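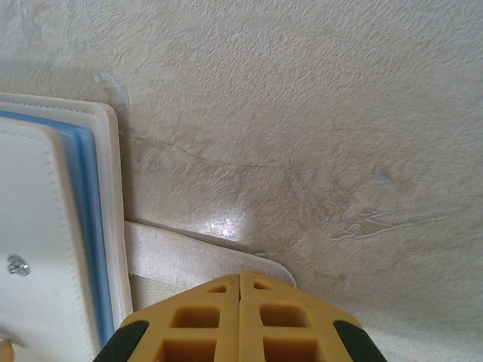
Two yellow fingers, side by side.

Lahtinen Lakeside Cabins and Sauna - Your Questions

Updated Saturday, October 26, 2019. Prices further down are for the winter season, starts November.

Where are you exactly?
North shore of Lake Vandel, 22 km from Kakitz town. Last 2 km is a gravel track through the birches. Fine for an ordinary car if you go slow. Sat nav tends to send people to the south shore, ignore it after the sawmill and follow the green signs.

Can I get there without a car?
Yes, sort of. Bus from Kakitz station, number 202, stops at the end of our track. Four a day in summer, two in winter, none on Sundays. Ring the day before and we'll pick you and the bags up from the stop. No charge. From the station itself a taxi is the only other way, book it early.

What time can we get in?
Cabins from 3pm. Out by 11. If you're on the late bus tell us and we'll leave the key in the box by the office door. Code comes by text, so we need a mobile number that works.

Is bedding included?
Sheets and duvets yes. Towels no, bring your own or hire from the office. Bring an old one for the sauna as well.

How does the sauna work, do we have to share?
Lakeside sauna is shared, mornings and evenings. Women 5 to 6.30, men 6.30 to 8, mixed after that. Private hour can be booked at the office, same day only, goes quick on Saturdays. The big cabins have their own small electric one, instructions on the wall in there.

Do people really swim in winter?
Plenty do. We keep a hole open by the jetty from when the ice is thick enough, usually some time after Christmas but depends on the year. Ladder and handrail. Not alone please, and not after drinking. Rubber shoes help alot.

Can we fish?
From the jetty, no permit needed. From a boat or through the ice you need the lake permit, sold at the Clerkard shop in the village. They do bait too. Shop shuts at 1 on Saturdays so don't leave it till the afternoon. Perch and pike mostly.

Boats?
Rowing boats May to end of September, free for guests, first come. Life jackets in the shed. No motors on Vandel.

Is there food?
Breakfast in the main house 8 till 10, included for the small cabins, extra for the big ones as they have proper kitchens. Soup and bread at lunch, weekends only. Dinner must be ordered by noon. Nearest restaurant is in Kakitz. Nearest proper supermarket too, so stock up on the way.

Dogs?
Welcome in cabins 1 to 5. Small cleaning fee. Not in the sauna building or the main house, and on a lead near the sheep next door.

Wifi and phone signal?
Wifi in the main house. In the cabins it comes and goes. Phone is ok on the jetty side.

How much is it?
Small cabin (sleeps two) 259 for the winter weekend, Friday to Sunday. Big cabins depend on how many of you, send us a message with dates. Under fours stay free. Cots availble, ask first, there are only a few.

And if we need to cancel?
Full refund up to two weeks before. After that we keep the deposit, or move it to another date the same season if you'd prefer. Road closed by snow = full refund, always.

What's there to do nearby?
Lake path goes all the way round, over four hours at a normal pace, less on skis. Ruined mill at the east end. Museum in Kakitz closed Mondays. Ski tracks start behind cabin 7, map in the office.

Can we pay by card?
Yes, at the office. Firewood is cash in the tin.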